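The Day the Left Arm Let Go

Jul 4, 2019

If you drive out past the ferry sheds at Grallurport, and keep going after the road turns to gravel, you come to a low brick building that used to be a sail loft and now belongs to Lindbridge, a small company that teaches robot arms to put tools away. It sounds like a modest ambition until you watch somebody try it. Sulastri Wuisan has been trying it for 4 years, and she still brings visitors straight to the bench before she offers them a chair (the coffee comes later, and it is very good coffee).

What I had driven out to hear was the story of the wrench. Everyone at Lindbridge has a version of it, and they will tell you theirs over the top of each other if you let them, but Wuisan's is the one written in the logbook, so I will stick mostly to hers.

It was an ordinary afternoon run. The two arms had a list of 100 moves to get through, picking up hand tools and setting them down again, and they had reached number 80 without a complaint. The left arm had a pipe wrench in its grip and was carrying it across the table when the fingers opened. There was no alarm and no flashing light, just a bang that brought people in from the front office with their lunch still in their hands. The wrench had come down on the front rail, inches from where Wuisan had been leaning a moment before to pick up a stray socket.

"I wasn't hurt, and I was so angry at myself that I went and stood in the parking lot," she told me. "I had my hand in there because it had been behaving. That's a terrible reason to put your hand anywhere."

The cause took them a good while longer to find than the dent did. They blamed the gripper first, naturally, and swapped it out, and the new one dropped the wrench too. Then they blamed the program, which they call Dreruteck after a password somebody once mistyped, and spent the better part of a week reading through it line by line. The real trouble was in a cable. Every time the left arm reached up and across, the cable pulled a little at its connector, and after enough of those reaches one pin was barely touching. For a fraction of a second the gripper lost its signal, and the software had been written, years ago and for much lighter objects, to open the fingers whenever that happened.

"Somebody thought open was the safe choice," Wuisan said, and then, after a pause, "I thought open was the safe choice. It was my code."

So now the fingers hold when the signal drops. The cables on both arms run with more slack, in loops you could put your arm through, and the connectors get a gentle tug and a look with a flashlight every 10 days. A switch cuts power to the motors before anyone reaches over the rail, and I was told about that switch three separate times before I had my jacket off! The heavy tools have also been given a lower speed of their own, a change that came out of a long argument with Nair, the supplier of the wrist motors, about how much weight a wrist should be asked to swing.

They haven't retired the wrench. I asked, half expecting to find it mounted on a plaque, and Wuisan laughed and said they only own the one, and besides, the plumbing in the old loft being what it is, they need it a couple of times a winter. It went back into the rotation the week the new cables were fitted, and the logbook for that day has a single line in her handwriting: "Wrench again. Stood well back."

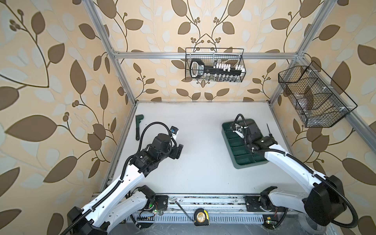

The two-armed bench at Lindbridge, with a pipe wrench on the left and the compartmented tray beneath the right gripper.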